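4. Clothed units: dressing, checks and floor rules

Applies to any Saren humanoid going out in sleeves, pants or shoes. Read section 3 first if the unit has never been dressed. Last revised 6 Jul 2020.

4.1 Before you start

1. Unit on the stand, arms down, E-stop pressed. Not paused. Pressed.
2. Wait 30 seconds after the status light goes off before touching any joint.
3. Pull the garment log from the Yilma folder. No log, no dressing.
4. Check every item for loose threads, pins, tags. Tags come off, all of them.

CAUTION: Hinge joints on the fingers will pinch. Keep your own fingers off the pins even with power off — gravity is enough.

4.2 Sleeves and hands

5. Roll the sleeve, feed the hand through fingers first. Don't drag knit over an open finger, it snags on the joint and you will be cutting it out.
6. Stop the cuff above the finger hinges. Fingertips and the middle joints have to stay clear of fabric at all times.
7. Open and close each finger by hand, once. Feel for drag.
8. Rubber tips: wipe, look for splits. Split tip = unit stays on the stand.

Note: ribbed cuffs creep down when the arm hangs. Recheck after the first walk, then every 30 minutes. Tape is not allowed on cuffs, it leaves glue in the joint.

4.3 Legs and hems

9. Hem must end well above the ankle bracket. If it can reach the bracket with the knee bent, shorten it or pick a different pair.
10. Swing each arm slowly past the hip. Fingers should pass the fabric without hooking a fold. Loose fabric at the side of the leg is the usual problem, esp. on the Cunora pants.

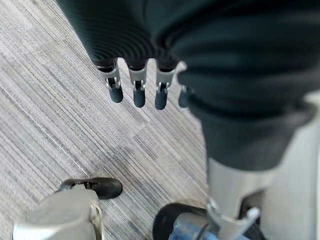 11. Log the hem position for both legs. Left and right seperately, they do not settle the same.
12. Shoes last. Heel fully down, no play at the toe. Try to twist the shoe by hand; if it moves, refit.
13. Check the ankle through its full range. Nothing from the shoe may touch the bracket.

4.4 Floor

14. Walk the route yourself before the unit does. Carpet tiles: press the seams with your foot. A lifted corner gets fixed or the route gets moved.
15. Keep 400 mm clear on both sides of the route. Bags, cables, chair legs, all out.
16. First walk at the lowest speed setting, 9 steps, then stop and look at cuffs, hems and shoes again.
17. One operator on the E-stop. That person does nothing else, no phone, no taking notes.

CAUTION: Never straighten clothing on a powered unit. Stop it, back on the stand, go back to step 1. Applies to demos too, applies if guests are waiting.

4.5 Stop conditions

Stop at once if:
- a finger catches fabric, even if it lets go by itself
- a hem drops to the bracket
- a shoe turns or squeeks against the frame
- the operator loses sight of either foot

Write it up the same day in the Ikby sheet. Garment name, which side, which step you were on. "Snagged" is not enough, say where.

4.6 Undressing

18. Stand, E-stop, wait as in step 2.
19. Shoes, then pants, then sleeves. Support the hand from underneath while the cuff comes over the fingers.
20. Blow lint out of the finger hinges and ankle brackets, low pressure only.
21. Damaged garments go in the red bin and come out of the log. Do not mend and reuse without sign-off.

Note: washing instructions moved to section 9. The August update will have new garment codes — keep using the old ones until then.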